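Visit Report: Open Day at the Kotanent Handling Lab, Vudodbridge
Course project, Introduction to Automation. Submitted by Sakda Suwannarat. 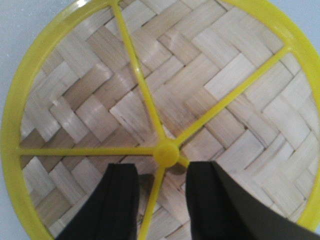 1. Background

Our course asks each student to attend one outside demonstration during the spring term and write it up. I chose the open day at Kotanent in Vudodbridge on 3rd March. Kotanent builds robot cells for small companies that pack and sort mixed household goods. Most of their customers do not make the same product all year, so the cells have to deal with items that change from one week to the next.

I picked this visit over the one at the bottling plant in Odley. Our class had already covered fixed lines in September, and I wanted to see a robot handling things that were not all the same shape. The open day ran in the afternoon and was open to students and local businesses. I did not have to sign anything except the visitor sheet.

2. The visit

The group was taken through the building in this order: the front office, the parts store, the test room, and then the training room for questions. The test room took up most of the time. It has 6 robot cells along one wall, each with its own table and its own computer. Visitors stand behind a yellow line on the floor while the arms are switched on.

Teresa Mac Carthaigh led the tour of the test room. She is an application engineer and has worked on the handling cells since the company moved to Vudodbridge. She explained that the cells on show were used for trying out new items before a customer places an order. A customer sends in a box of goods, and the staff find out which ones the robot can pick up, which ones need a different set of fingers, and which ones should be left to a person.

The box being worked through that day came from Ametepe, a shop that sells kitchen and home items. According to the sheet on the wall, the full product list has 700 items on it. Only a small part of that list had been tried when we visited.

3. The item with spokes

The cell I spent the longest at was working with a yellow plastic ring that has thin spokes running out from a round hub. It was over a panel of woven bamboo. The picture at the start of this report is the view from the small camera mounted by the gripper, with the two black fingers at the bottom. Visitors could follow the same view on a monitor beside the table.

I would have guessed that a ring is an easy thing to pick up, but Teresa Mac Carthaigh listed several reasons why the team considers it a hard one.

The spokes are narrow. If the fingers close on a single spoke, the whole piece can swing when it is lifted, and the spoke may bend.

The hub is small and domed. Fingers with flat faces touch only a little of a rounded shape, so the item can turn in the grip.

The rim is wider and stronger, but it is a long way from the center. Lifting at the rim means the far side hangs down.

The bamboo has a zigzag weave. The software has to separate the edges of the ring from all of the edges in the pattern. The color helps a lot in this case, and she said a beige ring on the same panel would be much worse. The spokes also cast faint shadow lines on the weave, and an early version of the software took shadows like these for extra spokes.

For the trials, a person steers the arm with a hand controller and the computer records the arm positions together with the camera view. The recordings are later used to train the software. I asked how many were needed, and the answer was that the team aims for 1000 recordings before testing the software by itself on a new group of items. Some groups need more than that, and simple boxes need far fewer.

4. What I learned about the camera

In class we have only used a camera fixed above the table. The wrist camera was new to me, and I took more notes on it than on anything else.

Its main advantage is that it gets closer as the arm gets closer. By the time the fingers reach the item, the item takes up nearly the whole picture and small details can be used, such as where a spoke meets the hub. A fixed camera may have its view blocked by the arm at exactly this point.

The drawback can be seen in the same picture. The fingers cover part of the item. One of the spokes goes behind the right finger, and the view of the table around the ring is limited to the corners. Some parts of the picture are a little blurred as well. Kotanent deals with this by using a second camera on a stand and combining the two views.

Lighting was the other topic. The test room has panels in the ceiling that give an even light, and the blinds are kept closed. Shiny plastic gives bright spots, and if these move during the day the recordings from the morning and the afternoon do not match well.

5. Questions from the group

A visitor who runs a packing business asked about speed. The reply was that a trained person is still faster with mixed goods, and that customers usually buy a cell for the night shift.

I asked whether the fingers are changed for each item. They are changed as seldom as possible, as every change means new recordings. The staff try the standard pair first.

Another student asked what happens to items that cannot be handled. They go on a separate list, and the customer gets that list with the quote.

6. Problems with my report

The tour was loud at times and I missed part of the explanation of the safety system, so I have left it out. I also did not get figures for the success rate on the Ametepe items. I was told these belong to the customer. My notes on the software are short for the same reason.

7. Use for my own project

My term project is a sorting table with a simple two-finger gripper. After the visit I made two changes to the plan. The first is to cover the table with a plain sheet, so that the software does not have to deal with a pattern in the background. The second is to move the camera from the stand to the arm for at least half of the tests and compare the results.

I also plan to add one open-frame item to my test set, which so far has only solid blocks in it. A plastic ring would do, or a small wire rack from the school kitchen if I am allowed to borrow it. The mount for the camera still has to be printed, and the tests will start when it is ready.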